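Vetus Fee Ledger for Independent Venues and Touring Companies

January
By Madhu Sandhu

Vetus is a payment ledger for organizations that engage artists, technicians, editors and curators by the job. It records each engagement from offer to final transfer and shows, per person, what has been agreed, what has been invoiced and what remains unpaid. It is sold by Ollen as a yearly license, installed on the organization's own server or hosted.

An engagement consists of a fee, a due date and up to 50 line items. Rehearsal days, travel, per diems and reuse rights are separate line items, so a late rights payment does not hold back the performance fee. Amounts can be entered gross or net. The due date is counted from the last working day of the engagement, and the count does not restart if an invoice is corrected.

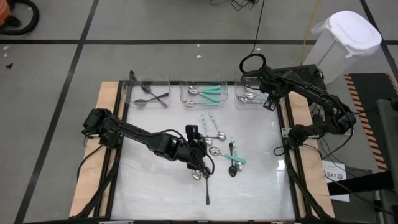 Siddiqui wrote after one season that the aging report was the part they used most, but that the per diem table should accept half days. Half days were added in the following release and can be switched on under Rates. Existing engagements keep full-day rates until edited by hand.

Each contractor receives a read-only statement with no login required. The statement lists open amounts in date order, with the name of the person responsible for approval. Organizations may hide the approver's name – the field is then shown as "Accounts."

Limits by license

The standard license covers 215 active contractors and one legal entity. The extended license covers 1000 active contractors and any number of entities. A contractor counts as active if an engagement was open at any time in the license year. Archived contractors remain searchable and do not count.

Birth years before 1938 are rejected on import by older versions. Update before importing pension records.

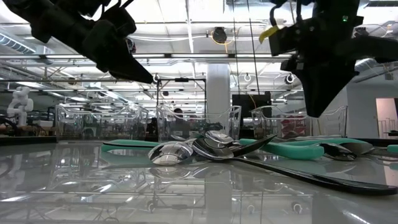

Import and export

Contracts can be imported from CSV or from Pamier, version 4 and later. Column names are matched automatically where possible – unmatched columns are kept as notes. Duplicate contractors are flagged by tax number only, so two spellings of a stage name will not be merged. Exports are available as CSV and PDF. Attachments are exported in a separate folder, named by engagement number.

Not included

Vetus does not calculate payroll tax, issue contracts or initiate bank transfers. Grant reporting is a separate module and requires the extended license.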